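The Patience of Folded Jeans

An afternoon at the Dawber open day, where two robot arms are learning to pack clothes

The first thing I was told at Dawber was to leave my coat on. The heating in the old building at Farkstead is weak in November, and the people who work there have stopped noticing it. I signed the visitor book, received a sticker with my name spelled wrong, and followed a line of yellow tape up the stairs to the second floor.

Dawber opens its doors two times in a year, in April and again before winter. In April it shows the machines it sells, mostly for moving boxes in warehouses. The winter visit is smaller and, to my taste, much better, as the visitors are allowed into the rooms where the work is not finished. This year 570 people had asked for a place. They were let in by small groups, and I was in a group with a school teacher, two men from a laundry company and a retired couple who had come by bus because they like engines.

We had hoped for something large. The retired man said so openly. What we found was a table.

The project is called Nenano and it has one task, to put clothes into a plastic bin. Darren Stockdale, who leads it, has worked on it for two years. He is a tall man with a quiet voice, and he began by asking who among us had packed a suitcase this year. Nearly all the hands went up. He asked who could explain how they did it. The hands went down again, except for the teacher, who tried, and who gave up when she came to the sleeves.

"I cannot explain it either," Stockdale said. "So we do not write it down for the arms. We show them."

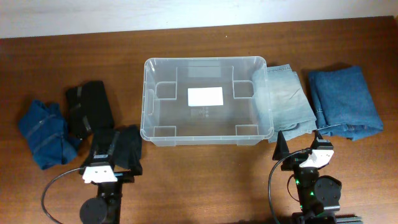 The Nenano table at Dawber, with the bin between the two arms and the clothes on both sides.

Showing them means that a person guides the arms through the task, again and again, and the computer keeps each attempt. On the morning of my visit the number of attempts was 2792. It was written on a whiteboard beside the door, and the last digits had been wiped and corrected so many times that the board had turned gray there. Stockdale told us that the good ones and the bad ones are all kept, and that he has learned to be thankful for the bad ones. When a person picks up a shirt badly, he repairs the mistake in the next second without thinking. This repair is what he wants the arms to learn.

One of the laundry men asked why they did not start with something easier, a towel for instance. Stockdale answered that they did start with a towel. A towel has four corners and no opinions. With jeans, everything is different. The waist is thick and the legs are thin, there are seams that the fingers can catch, and the whole thing is heavy enough to pull itself out of a weak grip. Two pairs of the same size will not fall in the same way if one has been washed a hundred times and the other only five. For this reason the clothes at Nenano are all used ones. They come from the closets of the staff, and I understood that some of the families have begun to complain.

I must also say a word about the bin, as I had not expected that a person could talk about a bin for so long. It is clear plastic, of the type you can buy in any store for the home. For the eyes of a camera, Stockdale explained, clear plastic is a difficult material. The light goes through it, the table shows from behind, and the wall of the bin is there and is not there. In the first months the software put the wall in the wrong place so often that a colleague suggested they paint it. Stockdale refused. "The customer will not paint his bins for us," he said.

Then he stopped talking and let the demonstration start, and the room became silent in the way of a room where people watch somebody thread a needle.

I had prepared myself for speed, and there was none. The movement was slow, with small stops in it, and I noticed that I was leaning forward each time, as if I could help. The retired woman did the same. Her husband, who had wanted something large, had moved to the front and was holding the tape with both hands. 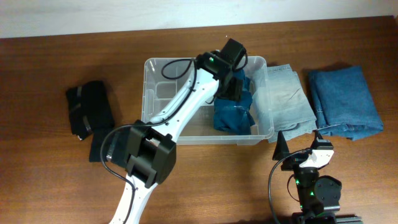

What surprised me most was how much depends on the last few inches. To carry a piece of clothing across a table is, I was told, a problem that is mostly solved. To let go of it is another thing. If the fingers open too early, the cloth falls over the rim and hangs there. If they open too late, they push down what is already inside and drag it up again on the way out. Neville Holroyd, the mechanical engineer of the project, has spent the larger part of the year on this single moment. He has made seven versions of the fingertips and he carries the rejected ones in his jacket pocket. He gave them to us to hold. They felt like pieces of a pencil eraser, and I could not find the difference between the third and the fourth, which seemed to hurt him a little.

Holroyd came to Dawber from Deris, a maker of sewing machines that had its factory in the same street. He told me that at Deris he had learned respect for cloth. Steel does what the drawing says, while cloth listens to the weather. On humid days, he said, he can see in the results that it is raining before he looks out of the window.

I asked him when a person will be able to buy this for the home. He did not like the question, and he took his time with it. A hotel laundry will have it first, he believes, or a store that gets many returned clothes and must sort them. The home is harder, because in the home there is also a cat, and a cup of coffee, and a sock that belongs to no one. He would not name a year.

The group was called to the next room, where there was tea and a film about warehouses. The teacher stayed behind to ask if she could bring her class, and Stockdale wrote her address on the whiteboard, under the number. When I passed the door again on my way to the stairs, the retired couple were back behind the yellow tape, still in their coats, waiting for the next demonstration to start.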